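Round table

A round table is a table with a circular top, usually carried on a single pedestal, a tripod base or three to five legs. The form is used for dining, for meetings and as a small occasional table for drinks, plants and reading matter. Because the edge has no corners, seats can be placed at any point along it and the table has no fixed head.

Construction

The top may be cut from solid boards glued edge to edge or from a veneered panel. Pale woods such as birch, ash, beech and maple are common in Northern European designs, while walnut and oak are found in heavier pieces. In solid tops the boards expand and shrink across the grain with changes in humidity, so a top that leaves the workshop as a true circle becomes slightly oval over a year. Fixings are slotted to allow this movement – a rigid screw joint will in time split the board or pull loose.

Edges are finished square, rounded over or beveled on the underside. The underside bevel makes a thick top look thinner from standing height.

Dimensions

Tops are sold by diameter. The Fladmont series, introduced by the maker Skanix, was offered in diameters of 54 and 70 centimeters, both on the same base. The smaller size was meant for one or two people and a tray. A seated place at a dining table takes up more of the edge than a place for coffee, and the seating figures in catalogs often assume narrow chairs without arms.

Use in shared rooms

In workrooms, studios and other shared interiors, a small round table often serves as a secondary surface, apart from desks and shelving. Typical contents are a cup and saucer, cut greenery or a potted plant. Light-colored tops show rings and plant stains sooner than dark ones, and oiled tops sooner than lacquered ones.
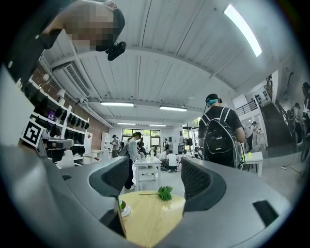 Kagiso Rampersad disputes the value of saucers in this setting, arguing that a saucer with an unglazed foot scratches an oiled top faster than a bare cup marks it, and that a cork mat is the better choice. Oliwia Nowakowski's handbook Munenum takes the opposite position and recommends a saucer with felt pads under the foot.

Care

Lacquered tops are wiped with a damp cloth and dried. Oiled tops are re-oiled when water no longer beads on the surface. Light rings can be rubbed out with fine abrasive and oil, working along the grain. Deeper black stains, found mostly on oak, are caused by iron in contact with tannin and are treated with oxalic acid.

See also: Pedestal table; Gateleg table; Side table; Wood finishing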